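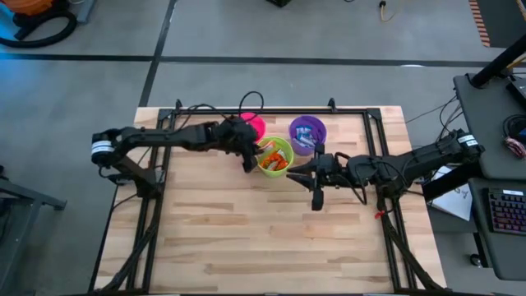

Safety | Automation | Newsletter

Home News Archive Subscribe

Left arm did not stop: what we learned at the Girnska bench

In November we had a fault on the two-arm bench in Girnska, and several readers asked us to write it down. No person was hurt. One gripper has a bent finger bracket, and a bowl was broken.

The task is simple. Two arms sort wrapped snacks between small plastic bowls, and both must reach into the same area in the middle of the table. The Mak controller gives this area to one arm at a time. The other arm should wait outside until the area is free again.

It was run 37 of 50, shortly after 4 p.m. The right arm was lifting a packet when the left arm started its long reach across the table. It did not wait. The two grippers touched, the right one was pushed down on a bowl, and the operator pressed the stop button. The right arm stopped at once. The left arm continued for 18 centimeters before it stopped also.

This second part worries us more than the collision. A stop button must stop everything on the bench, and we had believed that it did.

We found two causes. First, the left arm had lost its connection to Mak for a short moment. When it came back, it started its last command again without asking if the area was free. Second, the stop signal for the left arm went through the same connection, and after the fault it waited in a queue of 32 old messages. The right arm was wired directly to the button from the beginning. The left arm was added to the bench in spring, and the direct wire was left for later. Later did not come.

The cable at the left elbow was also rubbed on one side. We suspect it caused the lost connection, but we could not repeat this on purpose.

What is changed now:

- Both arms have the stop wired directly to their power.
- After a lost connection an arm stays where it is, until the operator releases it by hand.
- The stop button is tested on each arm separately before the first run of the day.
- Elbow cables have more slack and are checked every week.

The Genent bench uses the same controller version. Please do not run two arms there until the stop wiring is checked. If your bench got a second arm after the first installation, look at the wires themselves and do not trust the drawing. Our drawing showed a wire which did not exist.

The log of run 37 can be requested from the Grornden office.

Contact | Copyright Grornden | Back to top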